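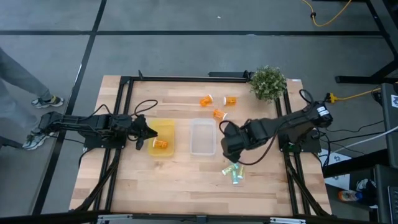 Golleck Two-Arm Sorting Bench
Demonstration unit, Drundivside showroom

The Golleck bench carries two arms on facing rails, with a shared tabletop between them. Demonstrations at Drundivside use small containers: orange pill bottles with white caps, vials in two colors, and open plastic bins. Bins can be swapped for the visitor's own, provided both arms can reach them.

Demonstration sessions
Length: 20 minutes per run, questions afterward
Group size: 6 visitors maximum
Season: March to October
Start: 10 a.m. and 2 p.m.

Visitors may bring parts for a trial. Send samples to Eichhorn, our application shop, ahead of the visit — glass and anything with a loose lid has to be cleared first. Trial results are sent as a one-page sheet listing grip settings and cycle times.

Ordering
Bench with rails, two arms and two grippers: item 213
Spare gripper fingers, pack of 6: item 213-F
Bins are not included.

Benches ship from Putlow fully wired. Arm bases are bolted to the rails before shipping and should stay in place until the first alignment check. Laptop not supplied.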